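Sarness Household Words
A word list of mending, washing and making-do, collected from the Sarness valley and the villages round it

Read me first

Hello, and thank you for downloading this. Sarness Household Words is a list of 3,872 entries, each one a word or short saying that people in our part of the world use (or used) when talking about clothes, cloth, laundry and the general business of keeping a household decently covered. It began as a shoebox of index cards belonging to Sorcha Cowie's aunt, who ran the drapery on Jandivmont Street and wrote down anything a customer said that made her stop and ask "what do you mean by that, love?" Sorcha typed the cards up over a long winter, showed them to a few of us, and the thing has been growing ever since.

You are welcome to use it for teaching, for crosswords, for settling arguments with your mother-in-law, or for proper research if that is your line of work. Please do read the notes below before you do anything clever with it, though, as there are some lumps in it that we know about and haven't smoothed out.

What you get

The main file is words.csv, which opens in any spreadsheet program. Alongside it are sayings.csv (the longer phrases that wouldn't sit comfortably in a table of single words), places.csv (the villages and what we have called them) and a folder of notes called cards, where the original index cards have been typed out exactly as written, blots and all.

The columns in words.csv are:

word: the headword, in the spelling we settled on
also: other spellings, separated by semicolons
part: noun, verb, adjective, or "saying it at someone", which is Sorcha's own category and covers mild insults
meaning: in plain English, as short as we could make it
heard: the village where it was collected
speaker_age: in bands, never the exact age
source: card, interview, letter or overheard
sure: a, b or c, explained further down

If a cell is empty then we don't know. Please don't read anything more into it than that. An early version had "none" typed in some cells and "n/a" in others, and Leobardo Ledesma spent most of an October putting that right, so if you find one he missed he would be glad to hear of it, though perhaps break it to him gently.

How the words were gathered

The cards are the oldest layer and cover the drapery years. After those come the interviews, which were done in kitchens mostly, with 57 people who were kind enough to let us sit down and keep them from their dinners. Rocío Nava did the greater part of these. She has a gift for asking one question and then keeping quiet, and if you look down the source column you will see how much richer the interviews get once she took over from me. I talk too much and it shows in the tapes.

Then there are the letters. We put a small notice in the parish newsletter asking for any words to do with patching, hemming, letting out, taking in, or wearing a thing past the point where it should have been worn, and the post that came back was lovely. Several people sent two sides of paper for a single word. One lady sent the word "scrimple" (to gather cloth too tightly, so that it puckers) and an account of the bridesmaid's dress that had taught it to her, and we have kept the whole account in the cards folder for anyone who wants cheering up.

The overheard entries are exactly what they sound like. We have been careful with those. Nothing went in that would let a person be recognised, and where a word was said in temper we left out what it was said about.

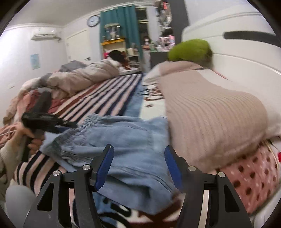 Does the list include words for shop-bought clothes as well as home-made ones?
It covers both, and the two are mixed together in the main file. Searching the meaning column for "bought" will bring up most of the shop words, including "counter-stiff", for anything that hasn't had its first wash.

On spelling

Most of these words had never been written down before the cards, so there was no right spelling to find. We followed the card where there was one. Where there wasn't, Diệp Triệu listened to the tape and wrote down what she heard, and then somebody from the village in question was asked to read it back aloud. If it came out sounding right, we kept it. "Neduder" is a good case. It means the one sock left over when the others have been paired, and we had it down as "needooder", "nedooda" and once, gloriously, "Ned Udder" before we all agreed. The others are in the also column, so a search on that column will find you what you need.

Accents and marks are saved as UTF-8. If your spreadsheet shows odd squiggles in people's names, it is opening the file in some older format, and you will want to choose UTF-8 from the import box.

What a, b and c mean

An "a" in the sure column means three or more people gave us the word separately, with the same meaning. A "b" means two did, or one did and there is a card to back it up. A "c" means we have it from one person only. Please don't throw the c words away! Some are surely family words that never left one house, but family words are words too, and "moothering" (folding a sheet on your own, with your chin) is a c and I wouldn't be without it.

Things to be careful about

The list leans heavily towards older women, because they were the ones who answered the notice and the ones at home when Rocío knocked. Men are in there, mainly for words about boots, belts and overalls, but you could not fairly use the file to say what men in the valley did or didn't call things. The upper villages are thin as well. We had one bad winter with the road and never properly caught up.

Some meanings overlap. "Frab" and "fraddle" are given as slightly different kinds of fraying, and there are people who will tell you with great firmness that they are the same. We have left both in.

There are also 200 entries marked "to check" at the bottom of the file. These came out of a second box of cards, found behind the first, in a handwriting that isn't the aunt's. Yareli Arriaga is working through them and has her own ideas about whose it is. Until she has finished, please leave them out of any totals.

Permission and thanks

You may copy, share and adapt the list, so long as you say where it came from. Everyone interviewed agreed to their words being shared and chose how they wished to be described. If you are one of those people and have changed your mind, tell us and your entries will come out at the next update with no fuss made.

The Kalogeropoulos family let us have the room over the bakery for sorting, and kept us in rolls besides.

Changes

Version 3, 28 Apr 2020: letters added, empty cells tidied, place names moved to their own file. The word "trollop-hem" has been corrected from adjective to noun.
Version 2: interviews added. Age bands brought in to replace exact ages, which we should have done from the start.
Version 1: the cards alone.

Sending us a word

We would love to have more. Tell us the word, what it means, which village you had it from and, if you can manage it, a sentence with the word in it as somebody would really say it. A meaning on its own is useful, but the sentence is where you find out whether a thing is rude. Letters can be left at the bakery counter, marked Words, and Sorcha picks them up when she goes in for her bread.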